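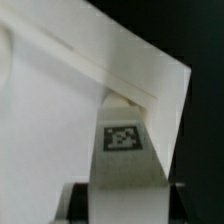
Figure 1. White sheet with its fold and crease line, Folding Station.

Folding Things Flat: What I Learned About Paper, Card and Creases
Project report, second semester, Materials and Making

Why I picked folding

I should start by admitting I signed up for this project thinking it would be easy. Everybody can fold a bit of paper, right? I had grand plans to finish by the middle of semester and spend the rest of the time on my other subjects, and that did not happen at all. I folded 500 sheets in the end (the course asked for 100) and I'm still not happy with my corners.

The idea came from my part-time job at Prolau, a little stationery shop that sells cards, wrapping and flat-pack gift boxes. We assemble the display boxes ourselves, and some go together beautifully while others fight you the whole way. The card looks the same, the instructions are the same, and yet one box sits square and the next leans over like it's had a long day. I wanted to know what was going on, so I made that my question: what makes a fold land where you want it?

My first proposal was much too big. It had envelopes, boxes, pop-up cards and paper lampshades in it, and my marker wrote "pick one" across the top in green pen. I picked the single straight fold, and then the single straight fold plus one more. That's the whole project. It sounds tiny but there was plenty in there.

What I used

All the sheets were white. I tried coloured stock in the first week and found I kept being distracted by which ones looked nice, plus the dark colours crack to a pale line along the fold and I was judging them on that instead of on where the fold had gone.

I had three kinds of stock. The first was ordinary copy paper. The second was a heavier drawing paper from Nasent, bought as a big pad and cut down. The third was a thin card, also Nasent, and that's the one I ended up liking most and swearing at most. I'll just call them light, medium and card from here on.

For tools I had a steel ruler, a cutting mat, a plastic bone folder, a blunt butter knife from our share house kitchen, and my thumbnail. I put the thumbnail in as a proper method because it's what people really use. The measuring was done with a cheap protractor and a set square that I checked against the corner of a new pad.

I worked at a desk by a window, which matters more than I expected and I'll come back to it.

How I did the folding

Each sheet got one line. I either scored it first (ran the bone folder or the butter knife along the ruler) or left it unscored and folded edge to edge by eye. Then I folded it, pressed it, let go, and stood it on the desk like a tent with the fold at the top. After 12 minutes I measured the angle between the two sides.

Why 12? I'd love to give you a scientific answer. It was how long it took to boil the kettle, make a tea and drink enough of it to feel ready for the next batch. Once I'd done the first lot that way I had to stick with it so the results would match.

I also measured how far the fold had wandered from the line I'd pencilled. On a scored sheet this was usually nothing I could read on the ruler. On an unscored one it could be a couple of millimetres by the far end, nearly always on the side away from my writing hand. I'm left-handed, so I'd be curious to see a right-hander do the same batch.

The second part was the two-crease sheets. For these I made a faint crease first, opened the sheet out again, and then made the real fold somewhere else at an angle to it. I wanted to see if the first crease would mess with the second. This was the part that came straight out of the shop, where customers open a box flat, change their mind, and bring it back for us to fold again.

What happened with the light paper

The copy paper did what it was told and then forgot about it. It folded crisply with a thumbnail, no scoring needed, and the angle hardly opened up again once pressed. But stand it up as a tent and the sides would bow, and a breath of air was enough to send it off the desk. I lost a whole Monday afternoon to an open window before I worked out that I could just close it.

Scoring the light paper with the butter knife was a mistake. The knife has a tiny burr near the tip that I never noticed on toast, and it tore the paper on a good number of the sheets. I threw those out and wrote it up as a finding, which my marker allowed.

What happened with the medium paper

I don't have a lot to say here, sorry. The drawing paper was pleasant to work with. It has a bit of a tooth to it, so the ruler doesn't slip, and it stood up nicely. Scored folds held well. Unscored ones were a bit puffy along the top, more like a soft bend than an edge, and when I pressed those down harder they went flat but came out looking tired and shiny.

The grain thing showed up clearly with this one. Paper has a direction to it (the fibres mostly line up one way from when it's made) and folding along the grain is much easier than folding across it. I knew this from reading and didn't quite believe it until I had the two side by side. The across-grain folds sprang open wider every time, and the edge had a slightly fuzzy look when you held it up to the light.

What happened with the card

Now the fun one! Card has opinions. Without a score it doesn't want to fold at all, it wants to curve, and you end up with a rounded hump where you were hoping for a line. With a score it folds sharply but keeps pushing back, and my scored card tents settled at 70 degrees so often that I started writing it in before I measured. (I stopped doing that. I went back and re-measured the ones I'd filled in early, and two were wrong.)

The corners are where the card really shows off. When the fold is true, the outer corner comes to a proper sharp point. If it's out by even a little bit, you see it at the corner long before you see it anywhere else. By the end I didn't need the ruler to know whether a sheet was any good, I'd just look at the corner.

Old creases don't go away. That's my biggest result and I feel I should put it in bold somewhere. On the two-crease sheets, the first crease stayed visible as a thin line across the panel even after I'd smoothed it out with the bone folder and left the sheet under a textbook overnight. It's very faint if the light is straight on. With the light coming from one side, it's plain as day, with a soft grey shadow sitting just under it. Figure 1 has the sort of line I mean, running on a diagonal across the upper panel.

For a box that's going on a shelf under a spotlight, that's a problem. I took this back to work and we now keep the re-folded boxes for the lower shelves.

A bit about light

I said I'd come back to the window. White paper isn't very white once you fold it. The side facing the light goes bright and a little bit warm, and the side facing away goes a flat bluish grey, so a single sheet looks like it's been cut from two different pads. I found this really annoying at first, and then very useful. If both sides of a fold are flat, each one is a nice even tone. If a side is bowed, you get a lighter patch or a soft curved edge where it bulges, and you can spot that from across the room.

So I started checking flatness by looking, before I got the set square out. I rated each sheet by eye as flat, nearly flat or bowed, then measured it. My eye agreed with the ruler most of the time on the card and a lot less on the light paper, which is so thin that some light comes through and muddles things up.

Things that went wrong

The butter knife, as mentioned. Also the weather: we had a humid week and everything went limp, and my results for the medium paper from that week are all a bit more open than the others. I left them in and marked them with a star in the table.

I cut one whole batch of card with the grain going the wrong way because I turned the pad around on the mat and didn't notice. Those got used as the across-grain set, so I only had to cut a new along-grain set, but it did cost me the rest of the pad.

I wish I'd written down how hard I pressed. I pressed "normally" or "hard," according to my notebook, and I can't tell you now if my normal in the first week was the same as my normal in the last. A weight or a small roller would have sorted this.

What I'd do next

I'd like to look at folds that have to hold something up. All of mine just stood there. There's a kind of folded display riser that Clodomine sells to shops, made from one piece of card with hardly any glue, and I'd love to take one apart and see where they put the score lines and which way the grain goes.

I'd also like to do the two-crease sheets again with the old crease at a few set angles to the new fold. Mine were done by feel and they're all over the place. The Wijaya workshop on campus has a creasing machine that students can book, and I only found that out in the last fortnight, after I'd done nearly the whole lot by hand.

The table of angles and the starred sheets are in the appendix, along with a small sample of each stock taped to the page. Please don't unfold the card one.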